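Week 7 - Sorting household waste: where streams come from

Hi all, these are my notes from the July lecture, tidied up a bit for anyone who missed it. Kathleen Dolan's reading (start at page 31) covers the policy side, so I've stuck to the everyday stuff.

First up, a stream is just a bunch of things that can go down the same road together after the kerb. 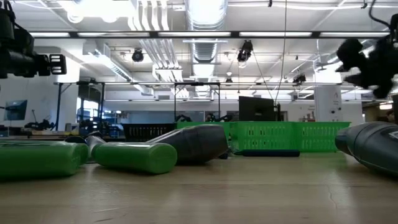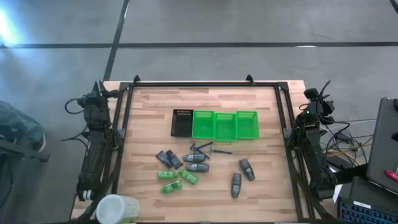 Fig. 2. Household items on a wooden tabletop: bottles (first), razors and open baskets (second).

I love starting with bottles because everyone reckons they're easy! Then you ask about lids, and the whole room has a different council's rules in their head. Colour is a poor guide too - sort by material first, then worry about the rest.

Small mixed-material items are the real headache. Metal joined to plastic is hard to pull apart, and little things slip through the screens at a sorting plant (Ekua Osei's tutorial goes through screens properly, bring a calculator).

For next time: keep a rubbish diary for two days, by weight if you've got kitchen scales. The Irkholm survey had 179 households doing this and the kitchen bin won by a mile. Bring your diary even if it's messy - mine certainly is.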